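Ticket 977: Morning Reset audio course stops partway through week 2
Opened by: Bushra Shaikh
Status: waiting on customer 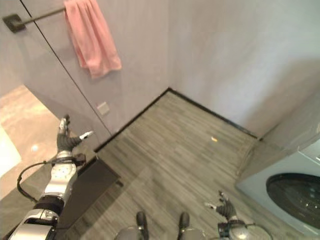

Pink towel on the rail

5 November 2024, first message
Hi Plader team! I'm on the Finding Your Push course (loving it, by the way, I've not stuck at anything this long since August) and the week 2 talk keeps cutting out. It's the one about saying yes to scary things. I get as far as Jawad saying "so what are you waiting for" and then silence, which felt like part of the lesson the first time. I sat there for ages having a think about my life. Then I tried it again and it stopped in the same spot.

So far I've logged out and in, restarted my phone and tried it on my sister's tablet. Same thing on both. Week 1 plays fine.

Reply from Sohail Mughal
Hi Bushra, thanks for trying it on the tablet as well, that saves us a step. Could you delete the download, then stream the talk with wifi on? Please also tell me if your journal page for that day still opens.

Second message
Right, done! Streaming gets me past the silence, hooray, but now the journal page says I've used all 2000 characters and I've only written 110. It won't let me save my goal for the week (ringing the Casthorpe choir and asking for an audition, eek). I've put it on paper for now so I don't chicken out.

Reply from Sohail Mughal
I can see the same error here and have passed the journal page to Fouzia. Could you send me the app version from your settings screen?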